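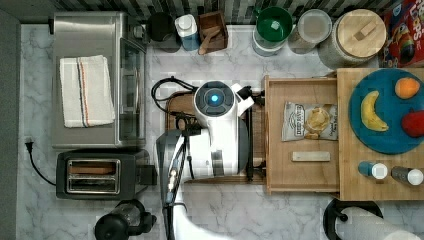
By the Flidell bench blogger | Opinion | 2026-05-31

Let me start with a confession. I spent most of last October convinced that the best thing you could do for a robot learning kitchen chores was to tidy up the kitchen first. Clear the counter, put the groceries away, give the poor thing a fighting chance. I argued for it in meetings. I wrote a grumpy little memo about it (which I have since asked people to delete, without much luck).

I've changed my mind, and the thing that changed it was a drawer.

Some background for anyone who doesn't follow our corner of the field. At Flidell we train manipulation policies from demonstrations. A person steers the arm through a job, we record the motion and what the cameras see, and a model learns to map one onto the other. The project I work on is called Prullero, and its whole world is a benchtop kitchen: a toaster, a toaster oven, fruit on a teal plate, a cereal box, canisters along the tiles, a bag of chips. The jobs are the sort of thing you'd ask a bored teenager to do. Put the chips in the drawer. Shut the drawer. Move the orange.

Our first set of demonstrations was collected my way, on a bare counter with one object and one goal. It was beautiful data! The losses went down like a kid on a slide and the policy looked terrific on the same bare counter. Then somebody left the groceries out and it fell to bits. The arm would head off toward the right neighbourhood, hesitate, and hover there like a person who's walked into a room and forgotten what they came for.

So we did the obvious thing and recorded again with all the stuff left where it was. The final tally was 1726 demonstrations, with 51 of the clean-counter ones kept in as a sort of nostalgic seasoning. Same arm, same model, same training recipe, near enough. On the drawer job the messy-counter policy did better on the messy counter, and you're yawning, of course it did. What I didn't see coming was that it also did better on the bare one. I made our team rerun that comparison 2 times before I'd let anyone put it on a slide.

My guess at why (and it's a guess, I'm not going to dress it up as theory) is that a clean counter lets the model cheat. If the only colourful thing in view is the thing you want, then "go to the colourful thing" is a perfectly good rule, and a lazy learner will find it long before it works out anything about drawers or handles. Put a cereal box in view and the rule is worthless. The model has to look at the part that matters, and it carries that habit along to the easy cases too.

The other half of the story is the wrist camera, and this is where I get a bit evangelical. From overhead a drawer job is mostly arm. The arm gets in the way of its own work, the cable loops add their own bit of scenery, and the crucial few centimetres around the fingers are the ones you can't see. From the wrist you get the handle, big as life.
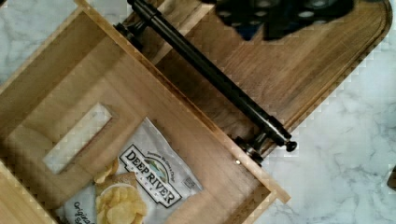

The view from the wrist: drawer, chips, and the black bar handle.

Look at how much information is sitting in that one view. There's the bar and the two posts holding it off the wood, and you can tell which way it's running relative to the drawer. A bit of gripper pokes in at the top, so the model gets its own hand and the handle in the same picture, and it can learn the gap between them directly without having to trust that a calibration done last week is still any good. (It never is. Calibration drifts if you so much as breathe on the mount.)

And the drawer is on a slant! I love that. In our old data it was always nice and square to the camera, and the policy learned that handles are horizontal things. A few degrees of twist and it would close its fingers on air. We now turn the drawer between recordings, put the chips down any old way inside it, and don't fuss over whether the logo is facing up.

There are people who disagree with me, some of them at the next desk. The strongest objection goes like this: clutter is expensive. Every item you add is another thing to knock over, another reset, another choice about what goes where, and if you want variety you can fake it. Paste random objects into the images, jitter the colours, swap the countertop for a different countertop. The group behind Zalewska has been doing it that way for a while and their numbers are good. I've read their write-up several times and I don't have a knockout answer.

What I do have is a suspicion. Pasted clutter changes what the camera sees and leaves what the person does exactly as it was. When there's a real plate of fruit on a raised board beside the tray, whoever is steering the arm takes a different path. They lift a bit higher, or come in from the other side, or slow down. That's behaviour, and it ends up in the data as behaviour. No amount of pasting puts it there. If somebody shows me an augmentation method that makes the demonstrator more careful after the fact, I'll buy the first round.

The second objection is fairer and it stings a little. We've got one kitchen. The tiles never change, and that marble pattern is in every recording we have. For all I know the policy has swapped "go to the colourful thing" for some equally daft rule about grey veins. We got a small taste of this when we tried it on the bench at Uvdale, which has a plain dark counter. Over 17 tries at closing the drawer it was noticeably shakier than at home, mostly on the approach. Once it had hold of the handle it was fine. I'd call that encouraging, and my colleague at the next desk calls it a warning, and we've agreed to stop bringing it up at lunch.

So I'm not claiming mess is magic. I'd still start a brand new task on a clear bench for the first day or so, to shake out the hardware problems, and I wouldn't judge anybody for wanting a tidy demo when the visitors come through. But if you're about to spend weeks recording and you're reaching for the spray and wipe, put it down for a minute. Leave the cereal out. Turn the drawer a bit. And if your budget only stretches to one more camera this year, put it on the wrist.

I'm off to write a second memo, withdrawing the first.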